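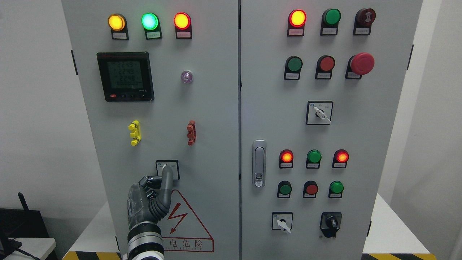

So I finally went to the open day at the Aravena mill, after two years of saying I would and then finding something else to do that weekend. For anyone who hasn't been following along, Aravena is the wool mill out past the reservoir that makes the blankets I keep buying for people as wedding presents. They open the doors to the public one day in spring, and this year it was May 12, 2024. I drove up with my friend Celeste Bustos, who knits and therefore had much better questions than I did.

First thing: go early. We pulled in a little after nine and got a spot in the grass lot right by the gate. By the time we left, cars were parked all the way down the hill to the bridge and people were walking up in the heat carrying toddlers. There's a shuttle from the high school, but the guy driving it told us he'd made one trip all morning, so I don't think the word got out.

You get a wristband and a group number, and then you wait on the lawn until they call you. We were group 6. Our guide was Horacio Ocampo, who runs the dye house and has a voice you could hear over anything (you need it in there!). He started us in the sorting room, which smells exactly like a barn, and let everybody stick their hands in a bale of raw fleece. My hands were greasy until lunch. Celeste was delighted and I kind of was too.

From there you go through washing, then carding, and carding was my favorite. The wool comes off the big drum in this thin, cloudy sheet, almost like breath on a window, and then it gets gathered into soft ropes and wound up for the spinning floor. I could have stood there an hour. Horacio said most people want to go straight to the looms and he has to hold them back.

The looms are LOUD. They hand out foam earplugs at the door and you should take them, even if you think you're tough. They had 17 looms on that floor and only a handful running for us, and I still felt it in my teeth. One was weaving the blue and cream check I gave my sister last August, and I got weirdly emotional about it. A weaver named Zulema Vergara stopped her machine to show us how she fixes a broken warp thread. She found the end, tied it, and trimmed it in less time than it took me to get my glasses on. A kid asked her how many threads were across and she said 1186 on that pattern, without looking it up. Then he asked if she'd ever counted them and she said only when something goes wrong.

The dye house was closed to groups because the floor was being redone, and I was bummed, since color is the whole reason I like these blankets. Horacio made up for it with a table of sample skeins in the hallway and a long story about a customer who sent back the same scarf three times for being the wrong green. He still has the scarf.

Food! There were two trucks and a church bake table. Get the lamb flatbread, skip the fries. The line for coffee was ridiculous, so we walked over to the mill office, where there was a big urn set out next to the history display, free, with hardly anyone around it. The history display is mostly old ledgers and photos of company picnics, but read the letters from the flood year if you get a chance. The bookkeeper back then was very funny and very mad at the railroad.

Now the shop. The seconds room is the real draw, and there's a reason people were jogging toward it. Seconds are blankets with a little flaw somewhere, and half the time you can't find it even when they've pinned a tag to it. I paid 77 dollars for a queen size in a rusty orange that I'd been eyeing online for a lot more. Celeste bought yarn, then went back and bought more yarn. They take cards, but the machine went down while we were in line, so bring some cash.

A few complaints. The restrooms are one small building for the entire crowd. The signs for the walking trail send you in a circle behind the loading dock. And there are two flights of steep stairs on the tour with no way around them that I saw, so call ahead if stairs are a problem for you.

We got home sunburned with lint all over the car seats. The orange blanket is on my couch right now and the cat has already claimed a corner. I still haven't found the flaw.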